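Film Marketing and Audiences
Unit 4 handout: The trailer launch as an event
Instructor: Gion Mayrhofer

Read this before the seminar. The reading questions from Unit 3 are still due.

1. What a trailer launch is for

A trailer launch is a press event built around two or three minutes of footage. The footage will be online within the hour, so the people in the room are not there because it is the only place to see it. They are there for the cast. The studio gets photographs, quotes and a date that every outlet reports on together.

In this unit we treat the launch as a text in its own right. It has a script, a running order and a set, and it can be read the way we read a poster in Unit 2.

2. The case: Grumura

Grumura is a family drama about a ferry pilot and her two adult sons. The distributor, Vistdale, held the launch in September in a single-screen theater with 50 press seats. The running order was:

Host introduction
Trailer, first showing
Cast on stage
Song clip
Trailer, second showing
Press questions
Photographs

The trailer was shown twice. This is common. The first showing is for the people watching and the second is for the people writing. Note that the song clip comes between them, so that reporters who arrived late still see the full package.

Press questions were planned for 12 minutes and ran to nearly 53. Most of them went to the lead actress and had to do with her return to film after a long break. Only a few concerned the story. When you read the coverage packet, mark which headlines use the title of the film and which use only her name.

3. Terms

Hook: the one fact about a film that a reporter can put in a headline. For Grumura the hook was the comeback.

Tie-in object: a prop, cake, costume or giveaway at the event that refers to the film. Vistdale used a brass ferry bell, which the cast rang on stage. It appears in most of the photographs.

Embargo: an agreed time before which nothing may be published. Trailer embargoes are short and are often broken.

Second wave: coverage that appears a day or more after the launch. It usually consists of reaction pieces, shot-by-shot breakdowns and interviews.

4. Comparison: Jang

Jang was launched with no event at all. The trailer went online at midnight with a one-line post. The film was a thriller with a cast of unknowns, so there was no one for the press to photograph. Coverage on the first day was thin. The second wave was much larger than for Grumura, and nearly all of it was made by fans. Consider whether this was planned. The producer has given different answers in different interviews, and both are in the packet.

5. Sorting the coverage
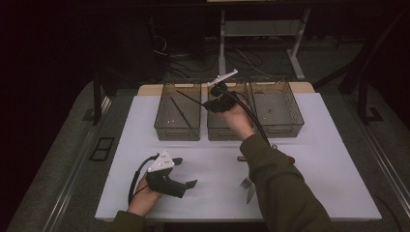
Your group will get a packet of printed clippings on both films, and the first job is to sort them by what they lead with: star, story or event. Read each clipping to the end before you decide, as the headline and the first paragraph often disagree. Three bins side by side on a table, like the mesh-walled ones here, are enough for the sorting. If a clipping fits two categories, put it where the first paragraph points and write the other category on the back in pencil.

When the packet is sorted, compare the two films. Write one paragraph on what the press was offered in each case and what it used.

6. Assignment

Choose a trailer launch from the past two years that was not covered in class. Fuvholm is also off the list, as it will be on the final. Write two pages that cover:

the running order, as far as you can establish it
the hook
any tie-in object
one piece of first-day coverage and one from the second wave

Cite your sources in the usual format. Video of the event counts as a source, but give the time code. Fan accounts may be used for the second wave only.

Due 2025-12-17, on paper, at the start of class.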